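New tables and switched sockets at the Prendergast Rooms

If you've been up the stairs at Prendergast Rooms this week you'll already know, but for everyone else: the craft and mending room has its new tables at last! I went along on Tuesday to have a nose round before the evening group got in, and I came home so pleased about it that I sat down and wrote this before I'd even taken my coat off.

November 26, 2024

Some background for newer readers. The old tables came out in April, when two of them were found to have legs that folded whenever they fancied it, and we've been making do ever since with a mixture of card tables, a door on trestles and (for one memorable bookbinding evening) the floor. The sewing people had it worst, as you can't run a machine on a card table without the whole thing walking off towards the window. The room fund has been ticking along all summer on cake sales and the jigsaw swap, and it finally reached £2,080 last month, enough for the tables with a bit over for the electrics.

The tables are from Iltex, the office furniture place out past the ring road, and they gave us a decent price for taking ones that had been in their showroom. I was a bit worried they'd turn up scratched to bits. I went over the nearest one with my reading glasses on and couldn't find anything worth moaning about.

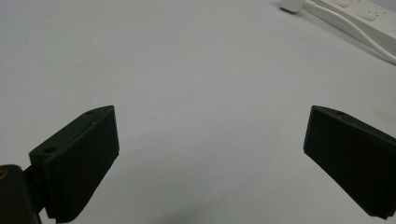

Colour was the big argument, as anyone who came to the October meeting will remember. I was firmly in the oak camp (I still think oak would have been lovely) and I lost by five votes to people who wanted something you could find a pin on. Well, I'm eating my words. The tops are a very pale grey-white, smooth and matte, and the light sits evenly across them without any of that glare we used to get off the varnish. The patchwork ladies are delighted, and so am I, having spent a good part of last winter hunting for a size ten needle on dark brown wood. You'll want to put a mat down for anything inky, mind. There's a stack of them on the shelf by the kettle, and please use them, even for felt tips.

Now, the electrics. Lots of you have grumbled to me over the years about the one socket behind the radiator, and the orange extension reel that lived in the middle of the floor waiting for somebody's ankle. The reel has gone. I would have held a small ceremony if anyone had let me! What we have now is power on the table itself, so the soldering lot and the glue gun lot can sit where they like and stop fighting over the corner seat. Dritero did the supplying and the checking, and they were in and out before lunch, leaving a label on the cupboard door with the date of the next check on it. 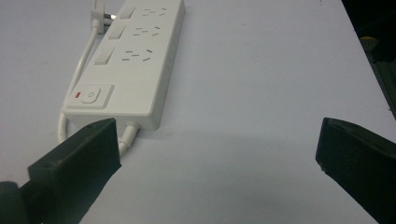 Irons and glue guns were what I asked about first, having twice gone home from this very room and lain awake wondering. With the new extension strip it's much easier to be sure. Each of the three outlets has its own rocker switch next to it, so you can turn off your own bit without plunging your neighbour's sewing machine into silence, and down at the end there's a round-edged power button with a little red light beside it. Red light glowing means the strip is on. So the rule for whoever is last out is a simple one – look for the red light, press the button, look again. I've written that on a card in my best handwriting and propped it by the door. One thing to watch is the pattern of the slots, which is the angled sort with straight ones for a two-pin plug, so it isn't what most of us have on our things at home. There's a tin of adaptors in the top drawer. Sign one out, put it back after, and if your plug feels at all loose then don't use it, come and tell me or leave a note in the book.

A few other bits while I'm at it. The chairs are the same old chairs. We know. They're next on the list, and the group has £232 put by towards them, so if you've got a good cake in you then now is the time to bake it. The blinds have been washed. The window on the stairs still sticks, and pushing it from the bottom left corner does the trick if you give it a proper shove.

Groups carry on at their usual times, with over thirty of us now coming through across the week, which is a squeeze but a cheerful one. The mending evening is keeping its slot, and the beginners' quilting group will be moving in from the downstairs hall after Christmas. If you lead a group and want to change where you sit, there's a plan pinned up inside the cupboard, and you can pencil yourselves in. Pencil, please, as I had to redo the last one three times.

We're also on Lasteo now for bookings, after years of that diary with the broken spine. I found it a bit fiddly to begin with, but once you're in you just tap the day you want and it tells you if the room is free. Anyone who'd rather not can still ring the office in the mornings and it'll be put in for you. The paper diary will stay on its hook until the new year so that the two can be checked against each other.

The room is open to look round on both Saturday mornings before the Christmas break, from ten until noon. Come up and have a feel of the tables, bring something that needs mending if you like, and the kettle will be on. Mince pies too, if my oven behaves.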